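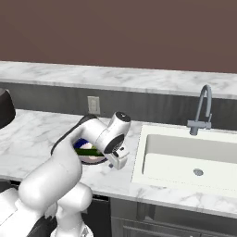
Courses > Building Studies > Student Projects > Household Water Use in Postthorpe

Household Water Use in Postthorpe
Project report by Tamás Boros

1. Background

Postthorpe gets its water from the Caltach reservoir, which also serves Plollamton and the farms between the two towns. After two dry summers the shire asked residents to cut back, and most of the advice in the mailout was about gardens. I wanted to find out how much water is used inside the house, and in which rooms, because my own family had stopped watering the lawn and our bill had hardly changed.

2. Method

I put a one-page survey in 200 letterboxes on the Palacios estate in December. It asked how many people lived in the house, how old the taps and shower heads were, and whether dishes were washed by hand or in a machine. I also asked for the meter reading at the start and end of one week. Not everybody filled in the second reading, and those forms were left out of the usage figures but kept for the questions on habits.

For flow rates I used a nine-litre bucket and the stopwatch on my phone. Each tap was run fully open and timed three times, and I took the middle result.

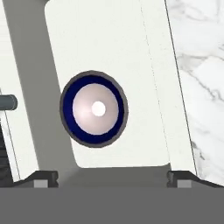

Hand washing was harder to measure than I expected. People fill the sink to different levels, and a lot of them rinse under a running tap afterwards. I asked households to put the plug in for the rinse as well and mark the level with tape, then refill to the tape with a measuring jug.

3. Results

The average house on the estate used 538 litres a day. Showers were the largest share, then toilets, then the washing machine. The kitchen came fourth. Older shower heads ran at nearly double the rate of newer ones, and some people did not know theirs could be swapped without a plumber.

One house recorded over 2,000 litres in a single day. The owner later found a split hose behind the garage - I left this reading out of the average.
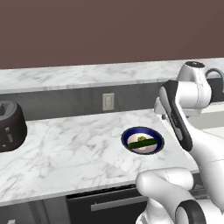 Figure 2. Kitchen with marble countertops.

4. Discussion

The kitchen results varied more than the others. Houses with a dishwasher did not always use less, as a few ran it half full every night. Rinsing under the tap made the biggest difference between one hand-washing household and the next.

The survey was done in school holidays, so more people were home than usual. One estate is also not the whole town. The houses near the old rail yard are smaller and many have tanks. I would like to repeat the readings there in winter.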